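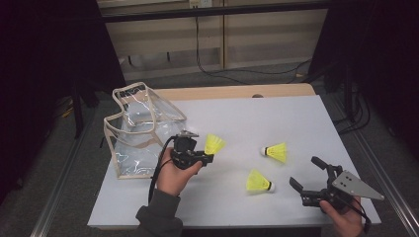
Three shuttlecocks, a clear tote bag and two hand-held grippers on the practice table at the Altamar open day.

I have been to a fair number of robot demonstrations over the years, mostly because my brother-in-law forwards me the invitations and I am bad at saying no to free coffee, and I can tell you that they tend to run the same way. There is a rope. There is a robot behind the rope. A young man with a headset talks over some music, the robot picks up a box, everybody claps, and then you go home with a pen. I still have the pens.

So when I drove out to the Altamar open day in November I was expecting another pen (I did get one, it's a nice one), and what I got as well was the best hour I've spent with a machine in a long time, and I would like to make the case that more places should do it this way.

At Altamar they let you hold the hands. You stand at a plain white table, you take a gripper in each hand, and you try to do a small household job with them. Mine was to put badminton shuttlecocks into a see-through tote bag. I played badminton in high school and I have put a great many shuttlecocks into a great many bags without giving it one thought, and I'm here to say that with two stiff black fingers where your own used to be, it is a whole different afternoon.

The woman looking after our table was Lucero Paucar, who has a wonderful patience with people of my age. She explained that the movements visitors make are recorded and used, along with plenty of others, to teach a robot arm how to do the same chore. She told me to go for the base and stay off the skirt. I went for the skirt. She told me again, kindly, and I got it by the base on my next go and felt about nine feet tall, and then I had to face the bag, with those soft looped handles flopping wherever they pleased – and I will draw a veil over the next few minutes.

Now, my opinion, for what it's worth. I think the rope does harm. When you watch a finished robot from behind a rope, you come away believing one of two things, either that it's magic or that it's a trick, and neither one helps you think about whether you want such a thing in your kitchen or your mother's nursing home. My neighbor went to the Jinham show in the spring, sat in a hall with 2000 other people, and came home quite sure that we'd all have a butler by Christmas. I don't blame her. I saw the same show and it was very well lit!

After six tries with a shuttlecock I had a much better idea of where things stand. I could feel that the picking up was the easy part and the bag was the hard part, which I'd have guessed the other way around. I noticed how much I lean on my fingertips to tell me things, and how I was left squinting at clear plastic on a white table trying to find the opening. I had better questions, too, and Lucero answered them straight, including the two she had to answer with "we don't know yet."

I'll grant that there is another side to this. A table like that takes a person to run it, and the line moves slowly – the couple behind me gave up and went to look at the Utimitz stand. And a company that invites the public to help teach its machines should say plainly what it keeps and for how long. Altamar had a sheet about it, but the sheet was on a table by the coat rack, and I'd have put it right next to the grippers.

Still, I'd trade every headset and every rope for that table. The Pirihi people are holding their own open day next, and I've already written to ask whether visitors will be allowed to touch anything. They haven't replied so far, but I've told my brother-in-law to put us both down for it.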